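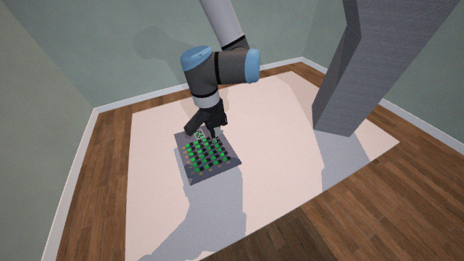 Arm reaching down toward the dark gray board

Ticket 1074: Uto dock drops wired network after the laptop sleeps
Opened 2025-01-23 by Yvette Dufour
Product: Nonunport Uto dock
Status: Closed

First message

Hi all! I'm on my second week with the Uto and I love almost everything about it (one cable, both monitors, keyboard comes right up), but it keeps losing the wired network and I'm getting a little desperate. If the laptop sleeps for more than a few minutes, I come back, log in, and there's no internet. The little globe icon shows up in the corner and just sits there. Monitors are fine, mouse is fine, my headset is fine. It's only the network jack.

If I pull the dock's cable out of the laptop and plug it back in, everything works again until the next nap. I can live with that once a day, but I do payroll uploads for Espinoza and they lock the file if I drop in the middle of one. Last time I had to call in and get Vernon Lévesque to unlock it, and he was very nice, but I don't want to be that person every week.

What I've already tried:

Restarted the laptop, obviously. Restarted the router. Swapped the network cable for the one from the living room TV, same thing. Tried the other USB-C port on the left side, same thing. Turned off Wi-Fi completely so the laptop couldn't get confused about which one to use, and then I just had no internet at all, which was a fun ten minutes. 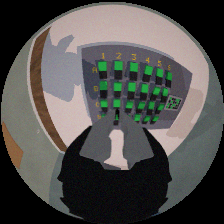

Oh, and I should say the old dock (a different brand, given to my sister) never did this with the same laptop and the same cable, so I'm pretty sure the wall jack is okay.

Reply from Chelsea Rowbotham, support

Hi Yvette, thanks for all that detail. Two things to look at. Could you open Device Manager, find the dock under Network adapters, go to Power Management, and uncheck the box that lets the computer turn it off to save power? Then let the laptop sleep for a good while and tell me what the lights on the jack are doing when you come back, before you unplug anything.

Update from me

Done! The box was checked, so I got very excited. I unchecked it, closed the lid, went and made soup, and came back to the same dumb globe. The lights on the jack were both off. After I replugged, the green one came on solid and the orange one started blinking.

I tried it again with a short sleep, 3 minutes by the oven timer, and the network was there when I logged back in. So it does seem to be the longer ones. I started writing down times on the back of an envelope and the shortest sleep that broke it was 19 minutes. I didn't have the patience to narrow it down any further, sorry. 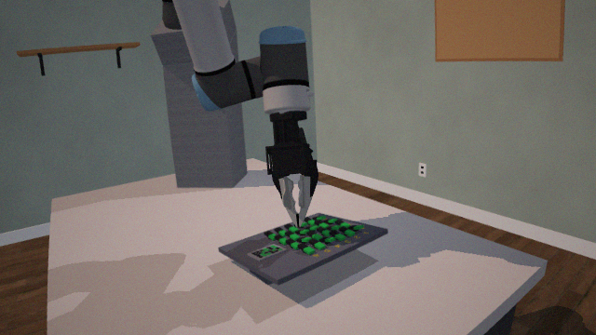
One more thing that may or may not matter: I have a little program called Fendness that dims the monitors in the evening, and it has a setting called "idle devices" that I never touched. It was set to 300, and I have no idea if that's seconds or what. I turned the whole thing off for an afternoon and the network still dropped, so I turned it back on. My eyes are happier with it.

Reply from Liette Dhillon, support

Taking over from Chelsea on this one. Both lights being off tells me the dock itself is powering down the jack and the laptop isn't waking it up. Please check the dock's firmware version in the Uto utility. If it hasn't been updated since July, there's a newer one. Plug the laptop into its own charger during the update and leave the lid open.

Update from me

It had not been updated since July, no! It hadn't been updated ever, I think, as the utility wanted to install itself first and then restart and then ask me the same question again. The update took roughly as long as a cup of coffee and both monitors went black in the middle, so a warning about that would be nice for the next person.

I left it asleep through lunch, and then again overnight. Network was there both times, lights on, no globe.

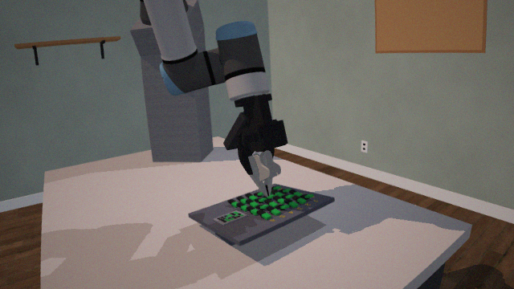
Closing notes

Payroll went up this morning without a hiccup. I've left the power-saving box unchecked, and Fendness is back to its usual evening dimming. Domenica Mayrhofer in our office has the same dock and the same laptop, so I'm sending her this ticket before she starts calling Vernon too. Thank you Chelsea and Liette, you can close it!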